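**For release: January**

# Kitusano opens its doors with Mellow, a show you're allowed to lie down in

Hello! I'm Ruba Sabbagh and I run Kitusano, the gallery on the first floor of the old button warehouse, up the stairs next to the key cutter. I'm meant to write these things in the third person and call myself "the director", but there are two of us on the payroll and it feels daft, so you're getting me.

Our first exhibition of the year is called Mellow. It's a solo show by the painter and sculptor Walid Nseir, and it opens on Saturday at 2 in the afternoon. It's free, you don't have to book, and there'll be tea and a very large tray of date biscuits until they run out.

I first saw Walid's work in a shared studio so cold that we both kept our hats on. He was painting on old bed sheets, big ones, stretched over frames he'd knocked together himself, and the colours were so soft I thought my glasses had steamed up (they had, a bit). I asked if he'd ever shown them lying flat. He said he'd never shown them at all! We started planning the next morning.

So, what's in it? There are 14 new works across our two rooms. The front room has the sheet paintings, some hung from the ceiling and some laid on low platforms, with mattresses on the floor between them so you can look up. Please do use the mattresses. At the preview for our neighbours everyone stood politely round the edges for ages, until a boy of six threw himself down, and after that I couldn't get people to leave.

The back room is where the sculpture lives. The main piece is called Ovo, and it's a plaster egg about as tall as my shoulder, rubbed with wax until it has a sort of skin. Walid spent most of last year on it and started again twice. You can touch it, and I hope you will, though rings off first, please. Round the walls are 100 small drawings of the same egg, one made at the end of each working day, and you can tell which days went badly.

Then there's Oral, which I keep going back to. It's a sound piece, recorded in his aunt's kitchen, of family members telling him the same bedtime story from memory. None of them agree on how it ends. One has a goat in it and another is furious about the goat. The voices are in Arabic and English, and we've printed the words in both for anyone who'd like to read along, or who can't hear the recording well.

I asked Walid for a proper artist's quote for the press and this is what he sent: "I wanted to make a room I'd be happy to be tired in. I worked nights for years and I never found a gallery that was kind to tired people. If somebody falls asleep under one of the paintings I'll take it as a good review."

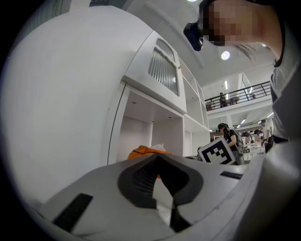 A few practical bits. We're open Wednesday to Sunday, 11 till 5, and Mellow runs until the end of March. There's a lift, but it's round the back and it's slow, so ring the bell and one of us will come down and ride up with you. Dogs are welcome in the front room only, as plaster and tails don't mix. If you find getting down to a mattress awkward, we've got reclining chairs as well, and they're lovely. I've eaten my lunch in one all week.

We've made a little book to go with the show, with all the egg drawings in it and an essay by me that I rewrote far too many times. It's an edition of 999 (the printer offered a round thousand, Walid said no, and he wouldn't tell me why). Copies are on the front desk and the money goes straight towards his next lot of plaster.

School and community groups can come in on weekday mornings before we open to the public. Walid will be here for as many of those visits as he can manage, and he's brilliant with teenagers, mostly by ignoring them until they ask him something.

**For press:** Walid and I are both happy to be interviewed, together or apart. He's better after midday. We have pictures of all the works that you're welcome to print, with a credit to the artist, and if you'd like to see the show before Saturday just ring the gallery and I'll put the kettle on.

Ruba Sabbagh, Kitusano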